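Coming Back to the Classroom: Reentry Routes, Mentoring and the First Term
Course handout, Unit 3: People Who Return

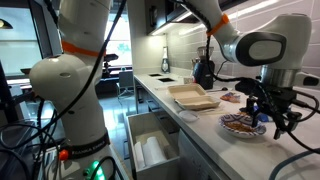 Two robotic arms at a countertop, with a small round bowl at right.

Welcome to Unit 3! Last unit we looked at people who leave teaching. This unit is about the ones who come back, and I think it's the best part of the whole course (I say that about most units, but this time I mean it).

Please read these notes before the seminar and bring the Usex packet with you. The packet has the two district case files we'll be using, Culleck and Mazurek. Both districts were made up by the course team so that we can talk freely about budgets and hiring without stepping on anyone's toes.

1. Who counts as a returner?

For this course, a returner is a licensed teacher or administrator who left school employment for at least three full school years and then took another post in a school. Summer work doesn't break the gap. Substitute teaching is trickier! A person who subs one day a month has kept a foot in the door, and a person who takes a long-term sub job has pretty much walked through it. In the Culleck file, any substitute assignment longer than 13 days ends the gap. Use that rule in your written work so that everyone's answers can be compared.

Administrators who left as teachers and come back as principals are a special group. They return to a building and start a new job at the same time, and the two kinds of learning get tangled up very quickly. Keep an eye out for this in the Mazurek file.

2. Paperwork and licensing

Rules differ from state to state, so don't memorize any one set. Learn the questions instead:

Has the license lapsed, or is it inactive?
Are continuing education hours owed, and can they be finished after hiring?
Does the old endorsement still exist under the same name?
How are earlier years of service placed on the salary scale?

That last one causes more hard feelings than the other three put together. In the Culleck file, a returning science teacher is placed two steps lower than she expected and ends up $2000 a year short of the figure she had planned on. Read her letter to the district closely. It's polite, it's short, and it asks for exactly one thing – a written explanation of how the step was chosen. Then read the reply and see whether she got one.

3. What has changed while they were gone

Here is where I'd love to hear from those of you who have been away yourselves. Returners in past seminars have brought up gradebook software, parent messages arriving at all hours, new reading programs, safety drills, and the plain fact that the copier now wants a password. Some of these take an afternoon to learn. Others take most of a year.

A good orientation sorts them. Domo, the planning sheet at the back of your packet, has a column for "first day," one for "first month," and one for "ask when it comes up." Fill it in for a job you know well. Be strict with the first column! Most people cram everything into it on the first try, and a new hire who gets all that on one morning will remember where the coffee is.

4. Mentoring an experienced adult

Mentoring programs are usually built for people in their twenties in their first job. A returner may be older than the mentor, may have run a department once, and may still not know how to enter attendance. Both sides can feel awkward about it.

The Mazurek file includes a survey of 66 staff members, returners and mentors together. Look at the comments before you look at the totals. Almost all of the mentors wrote about time, while the returners wrote about being asked what they already knew (or never being asked at all). Think about what a first mentoring conversation could sound like if it opened with that question.

Terms to know

Gap: the period between school posts, as defined in section 1.
Step placement: where a new hire starts on the salary scale.
Reciprocity: one state's acceptance of another state's license, in full or in part.
Provisional hire: a person employed while some requirement is still open.

For the seminar

Write one page on either the Culleck letter or the Mazurek comments. If you pick the letter, draft the reply you think the district should have sent. If you pick the comments, choose three and say what you'd change in the mentoring plan because of them. Handwritten is fine – just make it readable.

We'll spend the first half in small groups and the second half on your Domo sheets, so bring those filled in, in pencil if you can. Extra copies are in the tray by the door.

Notes revised July 14, 2023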